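Cold brew oolong - who else is hooked?
Altden Tea Board > Everyday Drinking

mossbank_2399
I've been cold brewing all summer and I can't shut up about it! Osmanthus oolong is the one that got me. I put the leaves in a jar of cold water, leave it in the fridge overnight, and by breakfast the whole kitchen smells like apricots. My sister thinks I've lost it (she may be right). I started out on the bottled kind and then wanted to make my own.
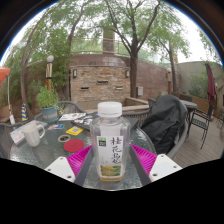

Osmanthus oolong, nearly gone, out on the patio table

What leaf are you all using? I've been getting mine from Clulow, the greener one.

kettleandcup
Welcome to the club! Try the roasted one next though. Green oolong goes thin on me in cold water, and the roast holds up so much better over ice.

Trollesus
Have to disagree with kettle. Roast tastes like wet cardboard to me after a night in the fridge. Green all the way, but use more leaf than you think you need.

kettleandcup
Wet cardboard?? How long are you leaving it? I pull mine at 2 hours, on the counter, then chill it.

Trollesus
Overnight, same as the OP. OK, that might be my problem. I'll give it one more go.

peg1366
Room temperature for 20 minutes first, then the fridge. Works for both kinds and opens up the flowers beautifully. Also strain it twice - osmanthus bits get everywhere.

mossbank_2399
Ooh, trying that tonight, peg! And fine, kettle, I'll order a small bag of the roasted too. Does the Mondal shop still carry it?

kettleandcup
They did in August. Bottom shelf, next to the jasmine.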